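## Part 3: Running the patch cables and joining them

Okay, this is the part where your wiring finally turns into a network. If you did Parts 1 and 2 you've got the Saltaner shelf on the wall and a coil of cable sitting on the floor. I wrote this one up on 9/22/20 after redoing my own office, and Doina Dumitrescu went through it later and fixed the spots where I'd skipped a step (there were a few, sorry!).

You'll need:

- your patch cables, already cut and plugged on both ends
- inline couplers, one for each join
- hook-and-loop ties (please don't use zip ties, I'll get to that)
- masking tape and a pen
- a cheap cable tester, the kind with a row of lights
- a flashlight

### 3.1 Lay everything out first

1. Turn off the switch and unplug it. Leave it unplugged until section 3.4.
2. Clear yourself a table. I like a light-colored one, mostly so I can find the little parts I drop.
3. Lay the cables side by side and put a flag of masking tape on both ends of each one. I write the room on one line and the port on the next, like "den" and "port 3."
4. Check every plug. The plastic clip should spring back when you press it down and let go. If it stays flat, cut the plug off and put on a new one now, while you can still reach it.

**Note:** Write the labels before you run the cable. I know, I know, you'll remember which is which. I pulled four identical gray cables through a closet once and then spent my whole evening with the tester.

### 3.2 Run the cables

1. Start at the shelf end and work toward the room. Leave a loop of slack behind the shelf big enough that you can pull the switch forward and see the back of it.
2. Follow the baseboard where you can. Around a corner, let the cable make a wide, lazy curve.
3. Put a tie wherever the bundle wants to sag, snug enough to hold but loose enough that you can slide a cable back and forth under it.
4. Cross power cords at a right angle if you have to cross them at all.

**Caution:** Don't staple through or across the cable. A staple can nick the jacket or crush the pairs inside, and you won't see it from the outside. If you've got old staples in the wall from phone wire, pull them out first.

About zip ties: they're fine until you want to add one more cable. Then you're in there with side cutters, an inch from something you really don't want to cut. I've got a drawer full of Alon hook-and-loop strips and I reuse them forever.

### 3.3 Join two cables with a coupler

Most people need this at least once. My den run came up short, and I didn't feel like pulling a whole new length through the wall.

1. Pick a spot for the join that you can get to later. Behind a bookcase is fine. Inside a closed wall is a bad idea.
2. Look into the coupler with the flashlight and make sure there's no lint or sawdust in there.

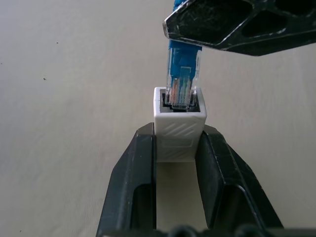
3. Couplers come in all sorts of shapes, and the fancy ones don't do much for you on a short home run. What I care about is being able to get a grip on it. A plain little white block is what I'd go for, held upright by its left and right sides so your fingers stay off the ends you're plugging into. Keep hold of it like that while the first plug goes in.
4. Push the plug straight in until you hear or feel the click. No wiggling side to side.
5. Give the cable a gentle tug. If it slides out, the clip didn't catch, so try again.
6. Flip the coupler around and do the other cable the same way.
7. Tie the cables down a few inches out from the join on each side, so the coupler isn't carrying any weight.

**Note:** If a plug won't go in, check that the clip is facing the right way before you push harder. Felista Owino bent two contacts finding this out, and she's much more patient than I am!

**Caution:** Stick with one coupler per run. Every join is another place for things to go wrong, and if you need two, it's time for a longer cable.

### 3.4 Test, then power up

1. Plug the main half of the tester into the shelf end and the remote half into the room end.
2. Watch the lights on both halves. They should step through in the same order, with none skipped.
3. If one stays dark, take the coupler out and test each cable alone. Whichever one fails needs a new plug.
4. Once every run passes, plug the cables into the switch by label, then plug the switch back in.
5. Connect a computer in each room and wait for the link light.

Write down which port goes to which room and tape it to the inside of the shelf door. Labels for the wall plates are in Part 4.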